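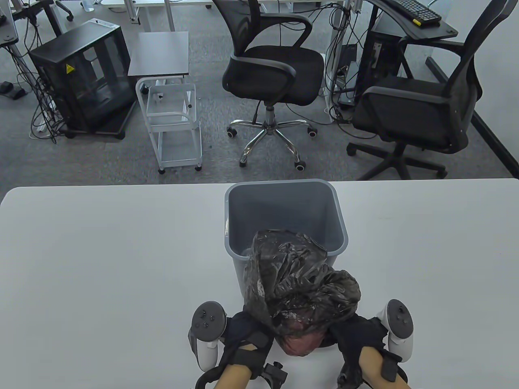

**Can Markon run on recordings we already have?**

It reads any session that has synchronized video and a pose track for each hand. If the clocks on your devices drift, run the alignment tool first and load the output.

# Markon 4

Markon is desktop software for reviewing, cutting and labeling hand demonstrations before they go to training. It is made by Povance and sold per workstation. One operator can open a session, check the tracking, split it into episodes and export a clean set without writing code.

## What it does

**Timeline.** All camera streams and both hand poses sit on one timeline. Scrubbing one moves the others. You can lock a stream to hide it from export while keeping it in view for reference.

**Tracking check.** Markon marks stretches where a hand pose jumps, freezes or leaves its calibrated volume. Each mark can be accepted, trimmed out or filled from the neighboring samples. Filled samples are flagged in the export so a training script can skip them.

**Episode splitting.** The splitter proposes start and end points from hand speed. Thresholds are set per task and saved with the project. Bag and cloth tasks usually need a lower speed threshold than pick-and-place, and the installed presets include one for each.

**Frame scoring.** Every frame gets a score for blur, exposure and how much of the view is taken up by a near surface. Low scores do not remove a frame. They put it in a review list, where you can keep it, mask it or drop it from that stream only.

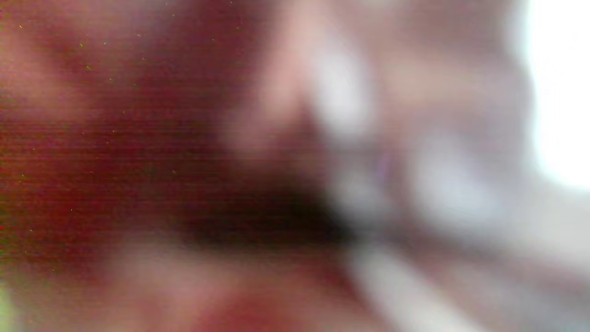
*Close-range view with a hand across much of the picture.*

Frames like these are common in grasping work, and dropping all of them leaves gaps right where contact happens. The default is to keep the frame and write the score next to it. To change this, open Project > Streams > Near surface and pick Keep, Mask or Drop.

**Labels.** Task names, step names and free text. Labels can be attached to an episode, a time range or one hand. The label list exports as a separate file and can be shared between projects.

## Requirements

| | |
|---|---|
| Operating system | 64-bit Linux or Windows |
| Memory | 32 GB, 64 GB for four or more streams |
| Disk | 500 GB free for the working cache |
| Graphics | Needed for frame scoring only |
| Network | License activation, then optional |

Frame scoring without a graphics card works but is slow. On our bench machine a session of some 70 minutes is best left to run overnight.

## Export

Markon writes episodes as one folder each, with video, poses, scores and labels in separate files. The Drudness plug-in adds direct export to the Drudness planner, including the joint limits of the target arm. The Iwasaki plug-in does the same for Iwasaki controllers and is sold separately. Neither plug-in sends anything to a moving robot.

Projects from Markon 3 open in Markon 4 and are converted on first save. Keep a copy if you have stations still on version 3, which cannot read the new format.

## Known limits

- Poses recorded at different rates for the left and right hand are resampled to the slower one.
- Mask regions are rectangular. Freehand masks are planned.
- Build 218 fixes a crash when a stream ends before its pose track. Earlier builds should be updated.
- Undo does not reach back past a project save.

## Ordering

Part number MK-4-WS for a workstation license, MK-4-FL for a floating license. Both include one year of updates. The trial has every function except export.

Technical questions go to Haruto Nomura in product support at Povance. Please include your build number and the project log, found under Help > Save log.

Page updated January 6, 2023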